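Burger line at home: setup tips after two months with the Pokwood kit

A lot of you wrote in after my September post asking whether the Pokwood tabletop kit is worth it if you already have an arm sitting on a bench. I've got a Ferri arm, I do a big burger lunch for family more often than is sensible, and I paid my own money for the kit (400 dollars, plus shipping that I'm still grumpy about). So take this as tips from somebody who has cleaned up after it a lot!

Start with the table. Pick one with a wipeable top and clear everything off before you lay out the tray, because once the holders are set you will not want to shift them to get at a ketchup ring. I put the tray in the middle, the clamps out to the sides on their rods, and the greens in a divided container at the back of the tray where the gripper can come straight down on them.

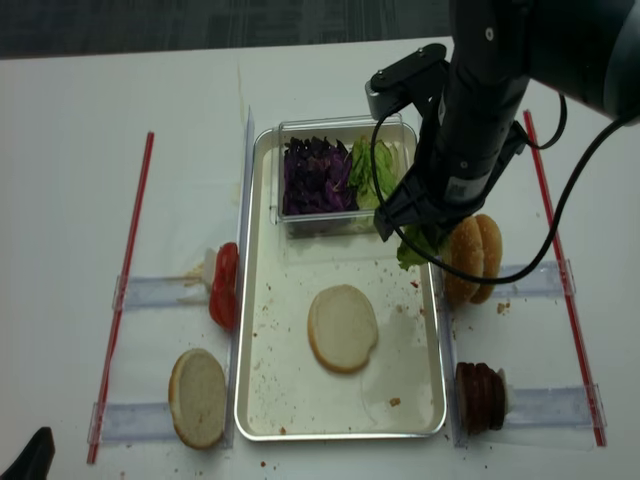

Lettuce is the hard one, by the way. Buns are easy, they're stiff and they stay where you put them. A leaf folds, sticks to its neighbor, or slides off a fingertip at the worst moment. Dry your leaves really well (salad spinner, then a towel, then ten minutes of just leaving them alone) and tear the big ones down to bun size. I also fluff the pile with a fork before every run so the leaves aren't pressed flat together. Shredded cabbage is more forgiving — a pinch that's a little too big is still a nice burger.

For tomatoes, slice thicker than you would by hand. Thin slices slump in the clamp and then you get two at once, or half of one. Blot them on a paper towel first. Same goes for anything juicy.

Check your clamp heights before you start, on both sides. The collars slide along the rods, and it's easy to bump one while you're loading buns. I run my hand down each rod and give every clamp a little wiggle. If one moves, fix it now, while your fingers are still clean.

Crumbs are the other thing. They get everywhere, and I mean everywhere. The Isari brush from the add-on set (145 dollars for the set, and I'd skip the rest of it) gets into the corners of the clips nicely, but an old soft toothbrush does the job too. Wash the clear parts by hand in warm soapy water. I put one through the dishwasher early on and it came out cloudy.

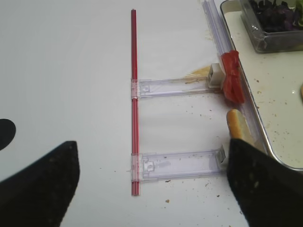

Left-hand clamps and the edge of the tray, with crumbs and a smear to wipe up.

Would I buy it again? Yes, with grumbles. The holders are good and the loading is quick once you've got the hang of it. The printed guide is thin, and I got more out of the Drurnus forum, where thread 824 has a much better layout drawing than the one in the box. If you only make burgers for 2, save your money and use a plate. Next I want to try pickles, which I expect to be slippery little monsters, so send me your tricks if you've got any.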